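Acceptance walk-round, Paewai two-arm kitchen kit, on trial at the Jimville unit. Sun 24 May. Second visit; the first was in April and lasted as long as the paperwork did.

## Before power

- [x] Arm bases tight. Checked with a wrench, as the manual's "firmly seated" is a mood.
- [x] Serial plate matches order 1362.
- [x] Emergency stop within reach of the operator's chair
- [ ] Cables off the walking route. **Fail.** Arholm's quote included "full cable management", so I look forward to meeting it.
- [x] Gripper fingers clean, no nicks

## Arms live, reduced speed

- [x] Stop button halts both arms. Tried it 11 times, the last few for pleasure.
- [x] Arms hold position when stopped
- [ ] Audible warning before motion. It beeps after. **Fail**, though politely.
- [x] Software limit keeps the wrists above table height

## Task check: steamed buns

The sales sheet promises lid, buns, plate, in that order. I've kept the lid as its own line, glass being glass, and the plate as another. 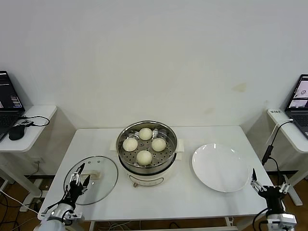
- [x] Lid handle can be reached without the arm crossing the pot
- [ ] Grip force set for soft food. Still on the factory value, 80 percent, which I'd call firm for a bun. **Hold** until Arholm sends the food profile.
- [x] Plate position marked in the program
- [ ] Steam rating for wrist and cables. Page 113 says see page 143. Page 143 is about shipping crates. **Open.**
- [ ] Cleaning instructions for food contact parts – asked for twice, sent a brochure twice

## Result

Not accepted yet. Two fails, one hold, two open. The Wivorport site wants the same kit and can wait until the cables and the beep are sorted. Reduced speed only, operator seated at the stop button, no evening runs.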